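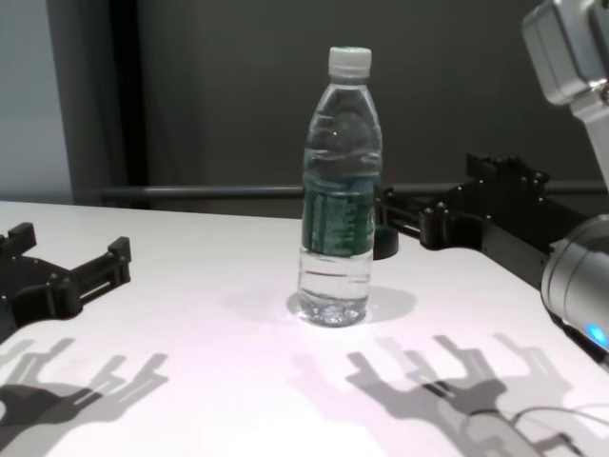 Most people will go along with the change as long as the recycling bins get emptied more often, one tenant told the building office this week, because by Thursday afternoon the one on the second floor is usually full and the bottles end up on the counter next to it.

The change concerns bottled water at Tolinetti Hall, where single-use plastic bottles will no longer be stocked in the meeting rooms after the end of June. Tenants were told in a notice dated 2/27/19. Rooms that now get a fresh set of bottles before every booking will get a glass pitcher and a tray of glasses, filled on request. Anyone can still bring a bottle from home or buy one at the lobby counter.

Bottles have been part of the room setup since the building opened to outside groups. The supply comes from Givard, a local delivery company that drops off cases at the loading door. According to the notice, the hall goes through close to a full delivery every week when the calendar is busy, and the office has agreed to take 1000 fewer bottles over the rest of the contract. Givard will keep delivering the large jugs used in the break rooms.

The office said the main problem is what is left behind. Cleaning staff regularly find bottles that have been opened, sipped from and abandoned on the tables, along with others that are still sealed but can't be put out again once a meeting is over. Half-full bottles have to be emptied by hand before they go in the recycling, and caps have been going in the wrong bin. The hauler has sent back two loads in the past year for having too much liquid in them.

Four refill stations will be installed to go with the pitchers. Two are planned for the ground floor, one by the elevators and one outside the Komari Room, and the others will go upstairs near the kitchens. Each will have a regular drinking spout and a taller one for filling bottles. Work on the plumbing starts in the spring and should not close any of the rooms, although the hallway outside the Komari Room will be narrower for a few days and carts will have to use the other side.

Opinions among the tenants are mixed. Several replied to the notice asking whether pitchers would be practical for large bookings, where people come and go and the tables are pushed together. Others wanted to know who would wash the glasses. The office answered that glasses will be collected with the coffee cups and run through the same dishwasher, and that groups of more than nine can ask for a water cart in place of pitchers.

Cha, the tea counter in the lobby, will continue to sell water in plastic bottles and has no plans to stop. It will also fill any clean bottle for free during opening hours, something it already does for regular customers. The counter is looking at a return shelf where empties can be left, but no date has been set.

Until the stations are working, the office is asking people to do a few things. Take an unfinished bottle with you when you leave. If it has to be thrown out, pour the water down the kitchen sink first and screw the cap back on — the hauler accepts caps as long as they are attached. Labels can stay on. Unopened bottles should be left on the side table by the door so that staff can tell them from the ones that have been used.

A second recycling bin for the second floor has been ordered, and pickups there will move to twice a week starting Monday. Tenants with a standing booking do not need to do anything, as their room setup will be switched over automatically. Anyone who needs sealed water for medical or travel reasons should mention it on the booking form, and a small supply will be kept at the front desk for that purpose.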